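Kernico Opens Lost Property Counter at Park Street Station, Admits It Should Have Had One Already

OKAU, 1 Oct 2024
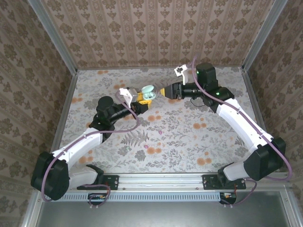

Kernico, which runs the buses and the single tram line in Okau, today opened a staffed lost property counter on the lower level of Park Street Station. It replaces a cupboard.

The cupboard served the city for longer than anyone at the company is willing to say in writing. Passengers who had left something on a bus were asked to call a number, leave a message, and wait for a driver with a key. When the cupboard was finally emptied in May, staff logged 324 items, among them a tuba mouthpiece, a framed diploma in hotel management and one very good winter coat that several people have since tried to claim.

Of those items, 243 have now gone back to their owners. The rest are on shelves at the new counter, sorted by type and then by route, and can be asked for in person.

"We had people describing their umbrella to an answering machine," said Jaime Coelho, head of passenger services at Kernico. "It's hard to describe an umbrella. They're black and they fold. We would call back and say yes, we have nine of those, and the conversation went downhill from there."

Under the new system, anything found on a vehicle is tagged by the driver at the end of the shift and brought to Park Street by the following morning. Passengers can report a loss at the counter, by phone or through a form on the Kernico website. The form was built by local software firm Dralar and has been tested on members of the public, including Mr. Coelho's mother, who found it "fine."

Small items such as earphones, glasses, keys and hearing aids are kept in a locked drawer behind the desk. Anyone collecting one will be asked a question or two about it first. Phones will be handed over once the owner has unlocked the screen in front of a member of staff. Food will be thrown out the same day, and Kernico asks passengers not to call about sandwiches.

Items are held for 8 weeks. After that, clothing and books are offered to charity shops in Okau, and everything else goes into a public sale held twice a year in the station hall. Proceeds from the sale will pay for new seating at the tram stops, where passengers have been leaving a good share of the lost property in the first place.

There is no charge for collecting an item within the first two weeks. A small storage fee applies after that, waived for children's toys on the grounds that the family has been through enough.

"I left my own bag on the tram in the spring," Mr. Coelho added. "I filled in the paperwork like anybody else. It took me around a month to get it back, and I have an office in the building."

The counter is at the foot of the main stairs, next to the ticket machines, and is open daily from early morning until the last tram. The old cupboard is now used for mops.

Inquiries: Kernico Press Desk, Park Street Station, Okau. Please do not send descriptions of umbrellas to this office.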